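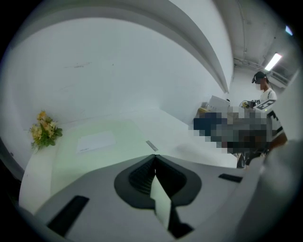 Speaker notes: Does a clear desk do anything?
Bukola Lawal, Seddale staff day, September
Slot: after lunch, share the time with Yetunde if she wants the last part

Start without the title slide. Ask who has been told to clear their desk this year. Wait for hands. Ask who was told why. Wait longer.

I was asked to come and sell you the Brinmont desk plan. I've read it, all four parts, and I'm going to go through what I believe and what I don't. If that annoys anyone from the plan team, find me at coffee.

The claim. People work better at a white table with one mat, one sheet of paper and one thing to write with. Everything else goes in a box or goes away. Flowers are allowed, at the end near the wall. (The plan really does say near the wall. Pause here.)

What it rests on. One survey at the Nwankwo office. They sent it to 400 people and got 376 back, a very good return, and I give them credit for that. But look at what they asked: "Do you feel more in control at a tidy desk?" Of course people said they did. I would have said so too, and mine has a sandwich on it. Feeling in control and getting the invoices out are two separate questions, and only one of them got asked.

Slow down for this bit. There was no before and after. They never timed a single task. Yetunde Anozie wrote to them asking for the timings and got a brochure.

What I'm willing to believe: a soft mat is nicer for sorting paper and cards than a bare top. Cards lie flat on a slick white desk and you end up scraping at them with a fingernail. Try it at your own desk. Fine, buy the mats.

What I'm not willing to believe: that the color of the mat matters. The plan spends 2 pages on pale green. Skip the calming-color quote unless someone brings it up.
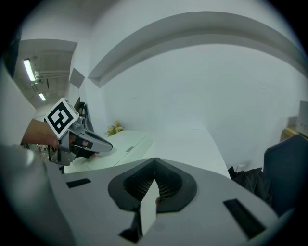
Do the flowers have to be real?
Artificial ones are fine under the plan, and they save someone the watering. Keep the bunch small and push it back so it stays out of your elbow room.

Back to the notes. The box. Ask the room what is in theirs. At Jinurell they brought in the same rule and the boxes filled up with everything that used to be on the desks, so now people stand up to look for a stapler. I can't call that tidier. It has a lid on it.

If time is short, drop Jinurell and go straight to the ask.

The ask: before we order anything, pick one team, time how long it takes them to sort a batch of cards and file it, then change the desks and time it again. Same people, same job. If it helps, I'll clear mine.

Hand over to Yetunde for the timing sheet. Water is on the left of the stand.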